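Assunto: Re: [automacao-oficina] Máquinas para arrumar bancada: já dá?
Data: 8 de janeiro de 2024

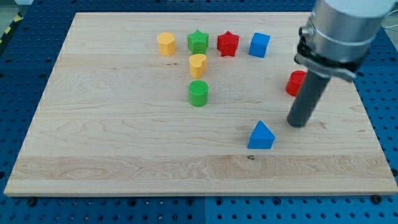
Continuo cético quanto ao prazo, mas a pergunta da lista precisa ser dividida. Arrumar bancada são pelo menos duas tarefas: deslocar objetos sobre um plano e retirá-los dele. A primeira se faz por empurrão, sem preensão, com ferramenta barata. Uma haste cilíndrica de ponta arredondada resolve, e blocos como o coração amarelo quase encostado na estrela verde já expõem a dificuldade: para separar os dois, o contato tem de entrar por um lado que não arraste o vizinho. Cilindro e estrela também respondem de modo diferente ao mesmo empurrão, pois a reentrância da estrela pode prender a ponta e a parede do cilindro a deixa escorregar.

Na Cetia registramos 963 empurrões em junho, com peças torneadas sobre tábua. Quase 55 por cento terminaram dentro da tolerância na primeira tentativa. Com correção por câmera e até 3 tentativas o número sobe bastante, mas o ciclo fica lento demais para a linha. Um operador faz o mesmo com a lateral da mão, sem olhar.

> Em mensagem anterior, a oficina Mendonça escreveu:
> Vimos a demonstração do Zemero e a pergunta aqui é prática.
> Alguém já deixou uma máquina dessas limpando bancada no fim
> do turno, sem gente por perto? Parafuso, retalho, chave, tudo
> misturado. A Zuston respondeu que depende da aplicação.

Sem gente por perto, não conheço caso. Retalho tem rebarba e engancha, chave gira em torno do centro de atrito, e parafuso rola para fora do alcance. Se a Mendonça aceitar bandejas separadas e iluminação fixa, o problema diminui muito, mas aí alguém já fez metade da arrumação.

Sugiro pedir à Zuston a taxa de falha por objeto e o tempo de ciclo com as tentativas incluídas. A média geral esconde justamente as peças que param a célula. Posso enviar nossa planilha de junho a quem pedir em privado; falta revisar 2 colunas.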